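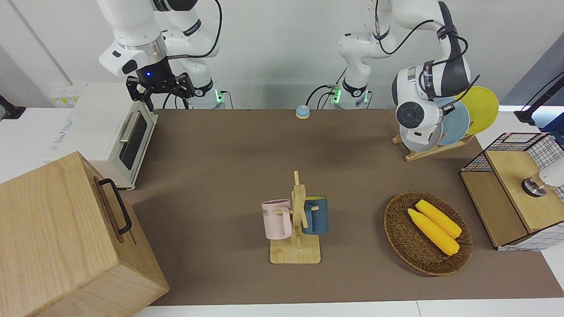

Thursday, dye shop notebook

Madder again! I weighed out the last of the Drernemow roots this morning and got 326 grams, so that's the whole budget until the June order comes in. Araceli wants the runner yarn in a brick red and I keep getting something closer to canned salmon, so I'm going back to basics and writing everything down this time (last month's notes say "warm, left a while," thank you, past me).

Setup

Wool is the Engebretsen two-ply, scoured Tuesday night and mordanted with alum at 8 percent. I know Kgomotso goes higher. We argued over it at lunch and I'm sticking with 8 for one more round, then he can have his turn. Tap water plus a pinch of chalk, as the Istton water is soft and I think that's half my salmon problem right there.

Roots chopped small and soaked overnight, first soak water poured off into a jar and kept – it's mostly yellow and brown and I might want it for the sock blanks. 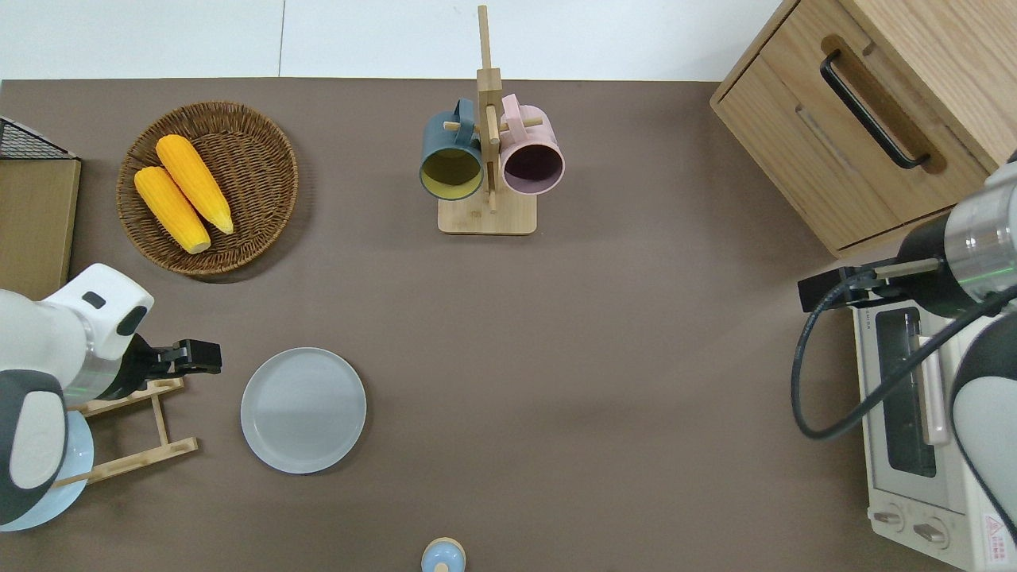
Heating

Brought the pot up very slowly. It got away from me once and touched 170 F before I caught it, which I'm noting here in case the whole batch goes brown. Held it at 150 after that and gave it a stir whenever I walked past. Skeins in for about 3 hours, then lid on and left to cool in the bath.

What I've got so far

Peeked at the small test skein and it's a real red. A touch orange at the tied ends, where I had the figure-eights too tight (again). Araceli held it next to the Kerkodance sample card and said "close," and from her that's practically a parade.

To do

Rinse tomorrow, not tonight, however tempting.
Second bath from the same roots for the coral.
Ask Kgomotso if he still has my good thermometer.
Light test strips on the south window, half covered with foil
Relabel the alum jar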